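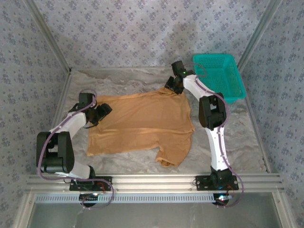 Clothing Swap Returns to Orville Library Hall

Posted Aug 17, 2019

The clothing swap in Orville will come back in October, and this year it will be larger. The organizers expect 200 visitors in the hall behind the public library. Last year 120 people came, and many of them had to wait outside in the rain before they could enter.

The rules are the same as before. Each visitor may bring clean clothes in good condition and receives one ticket for each piece. The tickets can be exchanged for other pieces during the afternoon. Shoes and coats are accepted, but underwear and swimwear are not.

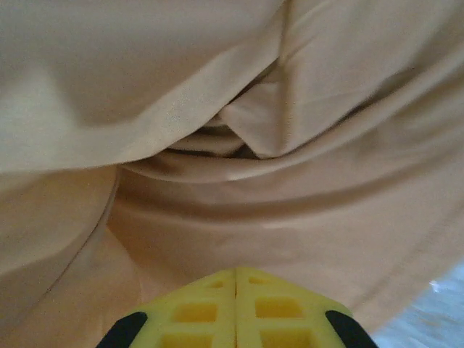

Soft fabric in a beige-peach shade, lying in deep folds.

Tadeo Medina, who started the swap together with two neighbors from Heris Street, told us that plain summer clothes were the most difficult to give away last time. "People come in October and they look for sweaters," he said. "But a good T-shirt you can wear under the sweater also, so please don't leave them on the table."
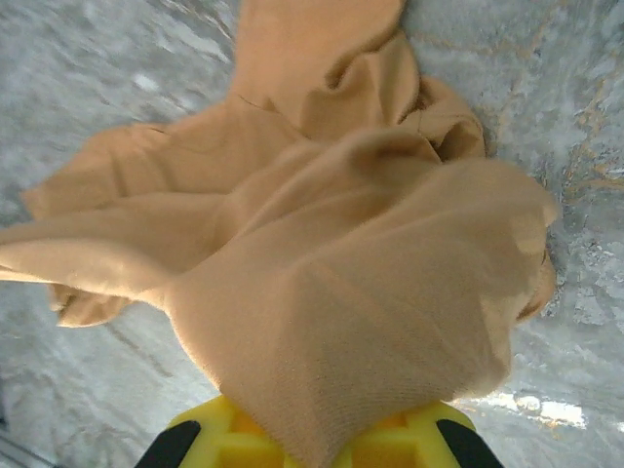
At the end of the last swap, 255 pieces were left over. They went to the Wesuto thrift store on the main road, which sold most of them before the winter. The store has agreed to take the remaining clothes again, and it will also lend the hall more racks and two large mirrors.

There will be a repair table for the first time. Visitors can have a button sewn on or a small hole closed while they wait. The price is $3 for each repair, and the money will pay for thread, needles and the rent of the hall. Zippers can't be replaced on the spot.

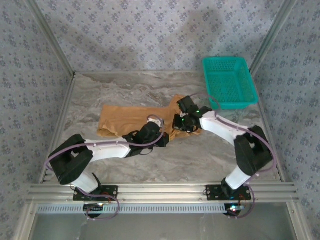
How to Take Part

Clothes can be brought to the library desk during the week before the swap, or directly to the hall in the morning. Please wash everything first and empty the pockets. Entrance is free, and children are welcome with an adult. The exact date will be posted at the library entrance next month.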